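Kettles, mugs and one very long weekend

14 shares | 6 comments

Hello again! Back in July I said I'd put up something from the new tea corner at Walldale, and a few of you have been nagging me ever since (Zuleica, I mean you). It has taken me this long to get round to it, mostly because I kept moving everything about. First the table was by the window, then it was by the sink, then Emmanuel pointed out that we'd be tripping over the lead every morning, so off it went again. Anyway, it's more or less settled now and I'm very pleased with it!

I should say I'm a bit of a kettle bore. I grew up with a whistling one that took an age and frightened the cat, and I've had strong feelings ever since. A kettle needs a spout that pours where you point it, a handle you can get your whole hand round, and a window on the side so you're not lifting the lid to check how much is in there. I looked at far too many in Vasconcelos before giving up and getting the plain black one.

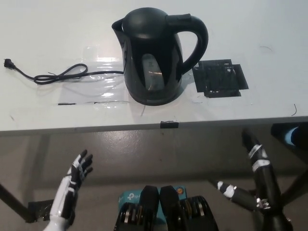
Black kettle, white table, lead still in a tangle with the plug lying loose. I do love that big curved handle, and the water window is right on the front where I wanted it.

Glória Nogueira wrote to say that I ought to descale before I even think about making tea for visitors, as the water round Walldale is dreadful and furs up anything in a fortnight. She swears by lemon juice and a long soak, then two full boils thrown away. I've always used vinegar, but the smell does hang about, so lemon it is.

Next job is the mugs. We've got 22 of them in a box, hardly any that match, and I refuse to part with a single one. Tainá wants hooks and I want a shelf, so it'll probably be a shelf with hooks under it. There's a tin for the teabags too, if I can find the lid (it was on the stairs last time I saw it).

If you've got a good way of keeping a kettle lead tidy, do tell me in the comments. I've tried freezer bag ties and they ping off.

6 comments | Share this page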